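Oiling wooden spoons and a table edge — which oil, and how often?

Asked in Kitchen and Home Care, Catdale Community Help
Viewed 1,273 times

I moved into a unit in Catdale in September and inherited a box of kitchen things from my aunt. Most of the wooden stuff has gone pale and furry. It feels rough on the lip and I don't like stirring porridge with it. I have one spoon I look after properly and I'd like the rest to end up the same colour and feel.

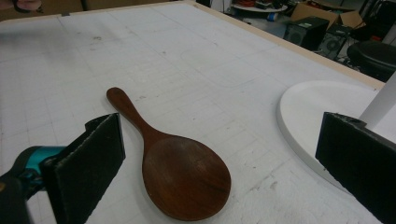
The good spoon, reddish-brown with the grain showing.

My questions:

Is food grade mineral oil better than linseed for spoons? The hardware shop in Samance sells both and the bloke there said either would do, which didn't help me choose.

How often should I be doing it? I've read once a month and I've read once a year.

I also have a big work table with a white top and a bare timber edge. Can I use the same oil on the edge, or will it creep under the white and lift it?
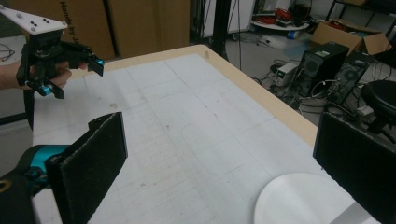

The table, white top with the light tan edge.

I don't want to spend a lot. There are two of us in the house and we cook most nights. Nothing goes in the dishwasher.

— Seol_kitchen

Answer 1 (accepted)

Mineral oil for the spoons. It never dries hard, so it washes out over time and you have to top it up, but it doesn't go rancid and it has no taste. Raw linseed is fine on wood too, but it takes days to cure and it smells the whole time. Do not use boiled linseed from a hardware shop on anything that goes in food. A lot of it has metal driers added.

Before you oil the furry ones:

Wet them under the tap and let them dry overnight. The grain will stand up.
Sand with 200 grit, or the nearest you can get, along the grain and not across it.
Wet, dry and sand once more.
Wipe the dust off and leave them until they are properly dry. If you oil damp wood you'll get grey patches.
Rub on plenty of oil, leave it 20 minutes, wipe off what's left.

A second coat the next day is worth doing if they've been dry for years. After that, go by the look of them. When water stops beading and the wood looks chalky, oil them again. At our place that works out to every six weeks or so in winter, less in summer.

They may not end up the same colour as your good one. Oil darkens pale timber a bit but it won't turn beech red.

For the table edge, I'd use a hard wax oil and keep it thin. Put tape along the white first, wipe on with a rag and buff it off before it gets tacky. Mineral oil on a table edge just ends up on your sleeves.

— Tyyne Hakala

Answer 2

I use the Cotau board butter, which is beeswax and mineral oil mixed. It costs more but one tin has lasted me ages. Warm the tin in a bowl of hot water first or it goes on lumpy.

Agree about the tape. I skipped it on my bench and got a yellow line that took a fair bit of scrubbing with metho to shift. Try the metho somewhere hidden first, it dulled the shine on mine.

Answer 3

Olive oil works fine, been using it since I left home

Comment on Answer 3

Olive oil can go sticky and smell off if the spoon sits in a drawer. Probably fine if you use it every day.

— Tyyne Hakala

Comment from Seol_kitchen

Thanks all. Got the mineral oil and did the first three last night. They're already a lot smoother after the second sanding. Will tape up the table when I can find a warm enough afternoon.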